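ok thread on where our sim pick task is at, because three people asked in the club chat and I typed the same answer twice

for anyone new: student robotics club, the entry this term is called Skindik, the job is grab a marker off a table and put it in a cup. all in sim until we earn time on the real arm. me and Ustyna Nechyporuk on the grasping, Didier on the sim and the scoring script

Mar 6, 2026 status: 2,173 episodes recorded. 2,066 left after I threw out the ones where the sim exploded or the marker spawned halfway into the table. target was 2,000 so we're over. yay

not yay: those are scripted episodes. the script knows exactly where the marker is. the policy has to work it out from the wrist view and it's a lot worse at that, obviously

current score on held out starts is 7 out of 12. last week it was 4. before anyone gets excited, 12 is a tiny number and Didier Lecomte has already told me so, twice, with a chart

failures go like this. one marker knocked over on the way in. one time it just hovers forever, no idea. three where it closes off center, one finger touches way before the other and the marker gets shoved sideways and then squirts out

the off center one is what I want to talk about bc I think it's fixable before the Vukčević Cup deadline

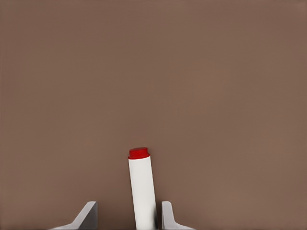 centering. our approach code lines up the palm with the cap, then goes in, then closes, and it never checks again once it starts going in. so any lean in the marker gets ignored. the cap can look ok and the barrel lower down is somewhere else. you get a fat gap on the left finger side and hardly any on the right, and if you close from there the right finger gets contact first and pushes. the wrist view has all the information!! we just dont use it after the approach starts

so fix attempt one, Ustyna's: measure the gap on each side of the barrel in the wrist view, nudge sideways until they match, then close. ten lines of code. she had it running before I finished complaining

works great when the barrel is upright-ish. gets weird when it leans a lot because "the gap" depends how high up you measure. she's measuring at fingertip height now which is better

fix attempt two, mine: put more bad starts in the data so the policy learns to shuffle over by itself. I offset the approach sideways by a random amount and let the script correct it late. re-recording overnight on the lab machine, do NOT turn it off. there is a sticky note. please read the sticky note

Didier's view is do both and compare them properly, same starts, same seeds. he's right, its annoying

side argument we had for like an hour: lighting and table. our table is one flat brown color, no texture, nothing on it. white marker red cap. I said that's too easy and the policy is probably just going "red blob, go there". Ustyna said get it working on easy first

test we did to settle it: swapped the cap color to blue on the same 12 starts. it got 2. TWO. so yeah it's chasing the red

which also kind of explains the centering thing?? if all it cares about is the cap it has no reason to look at where the barrel goes down by the fingers. I feel dumb for not seeing that in January

plan for that is random cap colors from a list, table color too, and later some texture. keeping the old plain setup as the baseline so we can still compare to the old numbers. nobody delete the baseline folder pls

question from the chat, "why not just open the gripper wider". it's already at max when it goes in. and wider doesn't help, the first finger to touch still pushes

other question, "why not close slower". tried it. pushes the marker over slower lol

third question, can you join if you only know a bit of python. YES. we need someone to watch failed episodes and tag them (off center / knocked / hover / other). no robotics needed, you need patience and headphones. ask me for the Pimier login, that's where the clips live

stuff that's still open if you want to pick something up:

the hover bug. happens rarely, I have two saved runs of it, my guess is the close command never crosses the threshold but I haven't looked at the logs yet

the scoring script counts a grasp as good if the marker is off the table for one second. Didier wants three. I'd like three as well but then our 7 maybe becomes a 6 and I need a minute emotionally

write up for the Dramia showcase, half a page, someone who can spell (not me)

next meeting we run Ustyna's nudge vs my new data vs both. if both wins I'm claiming it was my idea to combine them. Didier if you're reading this no it wasn't yours

will add numbers to this thread when the overnight run is done. sticky note. the sticky note!!

edit sort of: the folder is baseline_plain and not plain_baseline, sorry, plain_baseline is junk from when I was testing, you can ignore it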